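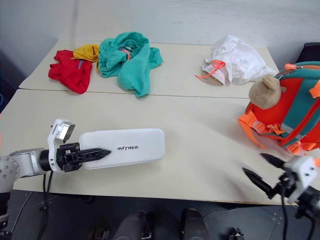

Rucksack packen klingt nach der leichtesten Aufgabe der Welt, oder? Dachte ich auch! Inzwischen habe ich fast 200 Durchgänge für unser Lernsystem aufgenommen, und ein paar Sachen hätte ich gern vorher gewusst. Also schreibe ich sie mal auf, für alle, die gerade in der eigenen Werkstatt mit Teleoperation anfangen.

Erstens der Tisch. Wir haben zwei zusammengeschoben, und die Fuge läuft quer durch den Arbeitsbereich. Geht wunderbar, solange die Platten gleich hoch stehen. Vor jeder Sitzung einmal mit der flachen Hand drüberfahren, und wenn es hakelt, die Füße nachdrehen. Ein Bändel, das in der Fuge klemmt, kostet euch den ganzen Durchgang (fragt nicht, wie oft).

Kleidung bitte nicht schön falten! Ich hab am Anfang alles brav zusammengelegt wie für den Koffer, und das Modell konnte danach genau das: brav Zusammengelegtes greifen. Jetzt werfe ich die Sachen hin, wie sie fallen. Rotes, Gelbes, Grünes nebeneinander und auch mal ein Teil halb unter dem anderen. Kräftige Farben helfen mir beim Durchsehen enorm, da erkenne ich auch im Schnelldurchlauf, welches Teil gerade dran ist.

Kordeln sind so ein Thema für sich. Beim weißen Zugbeutel lasse ich die orange Kordel mal raushängen, mal stecke ich sie rein. Mark Anthony Tan, der bei uns die Daten durchsieht, wollte sie erst abschneiden, aber zu Hause hängt am Turnbeutel ja auch eine Schnur.

Für feste Sachen nehme ich gern eine Schachtel mit runden Ecken und Aufdruck, bei uns steht INTREE drauf. Am Aufdruck sehe ich sofort, ob sie verdreht liegt. Und der Kinderrucksack mit dem Bärenkopf ist mein Liebling: Gurte, Schnallen, Zipper, alles dran, was Ärger macht :-) Den drehe ich nach 6 Durchgängen ein Stück weiter, sonst gewöhnt man sich beim Steuern an einen einzigen Griff.

Noch was zu den Fehlversuchen: nicht gleich löschen! Ein Griff daneben mit sauberer Korrektur kommt bei mir in den Ordner »Ilow«, der Rest in »Tilar«. Und nach zwei Stunden ist Schluss, danach werden meine Bewegungen zappelig, und das sieht man den Aufnahmen an.

Im August kommen bei uns Reißverschlüsse dran. Wer da schon Tricks hat, gerne in die Kommentare!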